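Forum Presasura – Manipulation et apprentissage
Sujet : Démonstrations correctives, résultats sur la tâche « café »

Plistetel
24/08/2021
Nous soumettons à la discussion les résultats de notre dernière campagne. La politique de base a été apprise sur 156 démonstrations téléopérées, auxquelles s'ajoutent 35 corrections enregistrées lors des échecs de saisie. La prise de la capsule, posée debout sur le plateau supérieur du support rond, demeure l'étape la plus sensible – l'insertion dans la machine est évaluée séparément. 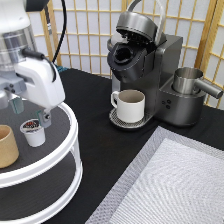
Pitanden objecte que l'apport des corrections ne saurait être établi sans un groupe témoin recevant 35 démonstrations ordinaires supplémentaires. À défaut, l'effet du volume et celui de la méthode restent confondus.

Plistetel
L'objection est recevable. Ce témoin figure au protocole, avec 5 graines aléatoires par condition. Les courbes seront versées au dépôt.

Hoàng
Je ne partage pas entièrement la réserve de Pitanden. Les corrections portent sur des états que la téléopération ordinaire ne visite guère ; à volume égal, la comparaison favorisera l'une des conditions par construction.

Pitanden
C'est précisément ce qu'il convient de mesurer. Je maintiens ma demande.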